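翻旧账系列，开个串。上个月（就是刚过完的十二月）我把家里所有的纸质信件和明信片重新理了一遍，理着理着就想聊聊集明信片这件事。想到哪说到哪，长，慢慢刷。

先说数字，免得后面有人问：全部登记完是 2,273 张。登记这个动作我拖了好多年，这次是咬牙一张一张录进表格的，录到后来看见椰子树就犯恶心。

其中寄过的，就是背面有邮戳有字的，805 张。剩下的都是空白片。我年轻的时候只收空白片，觉得写了字的是“脏”的。现在完全反过来了，空白片我翻都懒得翻，写过字的能看一晚上。

怎么开始收的呢？小学时候隔壁楼的阿姨在外贸公司上班，每次出差回来给我带一张。她自己都不记得了，去年过年我提起来，她说有这事？我说有，第一张是一个港口，起重机，水面灰蒙蒙的，背面印的字我一个也不认识。那张现在还在，四个角都磨圆了。

后来上中学，同学收球星卡，我收明信片，社交价值约等于零。没人跟你换。你拿一张风景片出去，人家问你这能干嘛，我说能看啊。对话到此结束。

真正上瘾是工作以后第一次逛旧货市场。地上铺块布，一个鞋盒，里面全是实寄片，论把卖。我蹲在那儿看了一下午，腿麻得站不起来，摊主大叔拉了我一把，顺便把价钱也抬了一把。

那一把里有一套我到现在都最喜欢的，收件人是同一个人，叫 Uwe Harms。寄件人也是同一个人，Reinhold Fröhlich。德语写的，字特别小，挤得像蚂蚁搬家。

我当时一个德语词都不会，就为了看懂这几张，报了个晚上的班，学了两个学期。语法忘得差不多了，但是手写体的 e 和 n 我现在一眼能分出来，这大概是全班最没用的学习成果。

看懂以后发现写的全是下棋！这俩人在用明信片下通信棋。一张片子一步棋，剩下的地方聊天气，聊膝盖疼，聊邻居家的狗。我手里的只有 Fröhlich 寄出去的那半边，Harms 怎么走的，只能靠猜。

我拿棋盘摆过。摆到中间就断了，缺片子。有一步怎么看都是臭棋，我还替他着急，后来问了会下棋的朋友，朋友看了半天说，不臭，人家是弃子，你看不懂而已。好的。

这套我有 3 张是连号的，步数刚好接得上，单独装了一个相框挂在书桌前面。来我家的人十个有九个问这是不是名人手迹。不是，就是一个膝盖疼的人。

说到装框，讲个教训。不要用那种自带双面胶的卡纸底板！我早年图省事贴过一批，几年以后胶发黄，透到正面来，揭又揭不下来。现在一律用透明相角，四个角一卡，想拿随时拿。

顺便把这次整理的办法也写一下，之前好几个朋友问过。

我先是按国家分，分到一半崩溃了。因为有些地名我根本不知道在哪，比如有一张正面只印了 Rombridge，一座石桥，两头羊，没了。邮票还被人揭走了，邮戳只剩半个圈。桥在哪，羊是谁家的，一概不知。

还有一张印的是 Clitgate，看着像个火车站，候车的人都戴帽子。我查了一晚上没查到，可能改过名字，也可能是印错了。老明信片印错地名太常见了，还有把城东的教堂印成城西的，买的人也照寄不误。

所以后来不按国家了，按“谁写给谁”分。能凑成一对的放一起，凑不成的按年代放。这么一分舒服多了，像在给一群不认识的人安排座位。

空白片就粗暴一点，按题材：海边、山、桥、动物、酒店。酒店片数量惊人。以前的酒店都会印自己的明信片放在房间抽屉里，免费拿，所以背面经常写着“我们住三楼左边第二个窗户”，正面还用圆珠笔画个叉。

我超爱这种画叉的。全世界的人民不约而同地在酒店照片上画叉，告诉亲戚我住这儿。没有人教过他们吧？可就是都这么干。

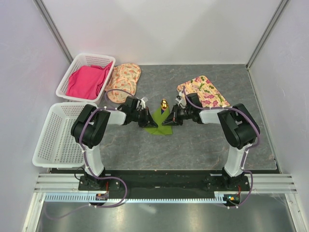
画叉的我专门归了一个小盒子。里面有一张更好笑，叉画在酒店隔壁的楼上，旁边写了一行：便宜一半，早饭过来吃。

再说说保存。我住的城市潮，一到梅雨季什么都能长毛。前几年有一盒放在衣柜底下，拿出来的时候边上起了一圈小黑点，心疼得我一晚上没睡。现在全部上架子，离地，盒子里放干燥剂，干燥剂变色就换。

袋子要买不含 PVC 的，PVC 的时间长了会发黏，跟片子粘在一起。买的时候凑近闻一下，味道冲的就别要。这个办法土，但我靠它躲过好几次坑。

也别太讲究。有人戴白手套翻明信片，我试过，手套反而勾边角，指头还没感觉，翻坏的比护住的多。手洗干净擦干就行了，真的。

铅笔编号写在袋子上，不要写在片子上。我早年手欠，在片子背面右下角写过号码，用的还是蓝色水笔。写过号的那一批现在看着就来气，但是也没办法，就当自己也成了这张片子历史的一部分吧（自我安慰）。

登记表我也试过各种软件，最后还是最普通的表格。一行一张：编号、正面是什么、谁写给谁、邮戳日期、从哪儿买的、花了多少钱。最后一列本来没有，后来加上的，加完我就后悔了。那一列的总和我永远不会求。

有人问要不要全部扫描。我只扫了写过字的。正反两面都要扫，别偷懒只扫正面，有意思的全在背面。分辨率够看清字就行，太大了硬盘遭罪，你以后也不会打开看第二遍。

录表的时候我妈来住了一个礼拜，她一开始嫌弃，说这一屋子破纸。第二天早上我起来，她戴着老花镜坐在那儿看，问我这一句写的什么。我翻给她听，是一个姑娘跟姐姐抱怨新单位食堂的汤太咸。我妈说，那她应该自己带个水壶。认真地在给一个几十年前的人出主意。

后来那几天她天天追着我问，咸汤那个后来怎么样了？有没有下一张？没有下一张。我妈很不满意，说你怎么不买全。妈，这个不是电视剧啊。

说到买全，这就是收实寄片最折磨人的地方。人家一辈子的信，最后散在好几个摊子上，你永远是从中间开始看。有的只有开头，有的只有结尾，大部分只有“一切都好，勿念”。

“一切都好，勿念”真的是全世界明信片的标准答案。各种语言都有，天气好，吃得好，想你们，回去再说。我以前觉得无聊，现在看多了反而喜欢，地方那么小，能挤出来的就是这一句。

当然也有人不好好说话的。有一张是从 Zapata 寄出来的，正面是一片荒地和一棵仙人掌，背面就一个词，翻译过来是“热”。没有署名，没有问候。收到的人应该知道是谁。

还有人惜墨如金到地址都不写全，只写了人名和 Plarkbridge，别的什么都没有，邮戳清清楚楚，居然寄到了。我猜那地方小到邮差认识所有人。也可能收件人刚好是邮差。

反过来，也有话太多的。正文写满了写边上，边上写满了绕着邮票写一圈，最后一句倒着写在最顶上，得把片子转着看。我录那张的时候转到头晕，最后一句是：地方不够了，下张再说。下张我也没有！

聊聊价格吧，老有人私信问。普通风景实寄片真的不贵，别被直播间忽悠。贵的是早期的、题材冷门的、邮戳稀罕的。我不追那些，我追的是字。字好看不好看、写了什么，市场上基本不算钱，这对我这种人简直是福利。

买的时候看三个地方：角有没有折断（软折没关系，断了纤维的会越来越糟），邮票有没有被揭过，字有没有被水泡花。有的卖家会把正面拍得特别漂亮，背面不放图，那你就开口要。不给看背面的，走。

还有一种要小心，就是后描的。字褪色了，有人拿新墨水描一遍，看着清楚，其实描错好多。对着光斜着看，新墨水会浮在上面一层。我上过一次当，描的人把“姨妈”描成了一个根本不存在的词，害我查了两天字典。

带朋友入坑的经验也有。别一上来就给他看你最宝贝的，他看不出来，你还会生气。先给他一摞随便翻，他自己挑一张出来念，念完开始编后面的故事，这个人就跑不掉了。

我有个同事就是这么掉进来的。她现在比我疯，专收“道歉片”，就是背面在跟人道歉的。忘了生日的，借了伞没还的，吵架以后先低头的。她说看多了觉得人类还行。

她还有一条理论，说道歉片正面印花的最多，印船的最少。样本不大，不负责任，但我每次去市场看到船都会翻过来看一眼。

另外，收别人写的信，有时候心里会有点别扭。毕竟不是写给我的。我给自己定的规矩是：太私密的不晒，还能找到后人的不晒全名，碰到真的有人来认，原价给人家。

真碰到过。有位老先生在论坛上看到我发的一张街景，认出门牌是他外婆家，问能不能看背面。背面是他外婆写给邻居的，交代帮忙浇花，哪盆多哪盆少，写得清清楚楚。我给他寄过去了，他回寄了我一张，自己写的，告诉我那条街现在长什么样。那张登在表里，从哪儿买的那一栏我空着。

所以我这几年也开始自己寄了。光收别人的不寄，总觉得欠着。出门带一小卷邮票，到哪儿都找邮筒。现在邮筒比明信片难找，有一次我走了四条街，找到一个，投信口用胶带封着。

寄给谁呢，一开始寄给朋友，朋友拍照发我说收到啦，我就高兴半天。后来也寄给自己，地址写家里，经常人回来好多天了片子才到，内容还是“一切都好，勿念”，哈哈哈哈。

写什么真的不用想太多。千万别抄名言，过几年看着脚趾抠地。就写你中午吃了什么，多少钱，旁边桌在吵什么。我最爱看的全是这种。谁要看你感悟人生啊，我要看那碗汤到底有多咸。

笔用油性的圆珠笔最保险，水笔碰到下雨全糊。钢笔的话，先在光面上试一下，有的纸怎么都不干，一抹一手。投进去之前给它晾一会儿，我都是趴在邮局柜台上吹。

对了，邮戳想盖得清楚，邮票四周留点空，别贴得太靠边。去柜台可以跟人家商量手盖，态度好一点，多数都愿意。我们这边那个柜员现在看见我就把印泥推出来了。

有人问 2,273 张以后怎么办，会不会捐掉卖掉。没想好。我妈的意见是先把咸汤那个找齐。我觉得可以，人总得有点目标。

今年的计划也很小：把剩下没认出来的地名再查一遍，下棋那套继续找，Harms 那半边哪怕找到一张也好。各位逛摊子要是看见背面写着一堆字母加数字、旁边抱怨膝盖的德语明信片，求你们喊我一声，我请吃饭。

还有就是给大家寄片。评论里随便留个题材，桥、船、羊、酒店都行，我挑几位私信要地址。空白片实在太多了，总得放出去走走。酒店的我会在正面画好叉再寄。

先写到这儿，水开了，我去下面条。德语那几张的照片我回头单独开一串发，字太小，得重新扫。

发完才看见日期，2018年1月2日，原来假期已经没了。那就祝各位新年好，信箱里除了账单也能有点别的。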